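Hand-held grippers: what the quotes leave out

We priced hand-held gripper kits for the Iltham trial over the spring, and the shortlist came down to Bronda and Mokier. Both sellers talk about the tool. Neither says much about hours, spare fingers, or who sorts the recordings afterward, and that is where our money went last time.

The Bronda quote came in at $1,231 per unit. Mokier wanted $700, then added $418 for a mount and a charger that I would have expected in the box. Add shipping and the cheap one stops looking cheap. I'd still hold off on ordering 17 of anything until two have been through a full month of daily use.

Cloth work is the job we keep being told is easy. Budget for it as if it were hard. Ask for the price of replacement fingers in writing, and ask how long they take to arrive. Mokier promised an answer by Wednesday and we're still waiting. 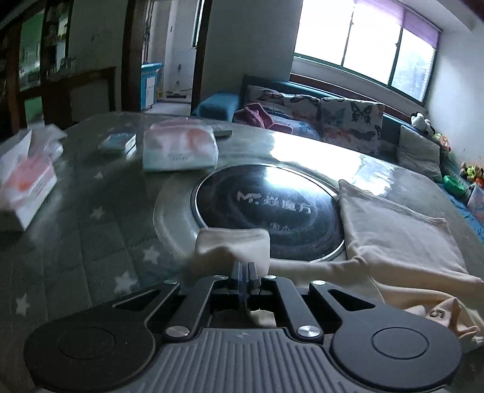
Words and pictures: the Kırmızıgül equipment desk
A folded white cloth held between two narrow, blue-edged fingers, over a glass-topped table with a round cooking plate set into it. Homes are full of tables like this one, and I have yet to see one in a sales brochure.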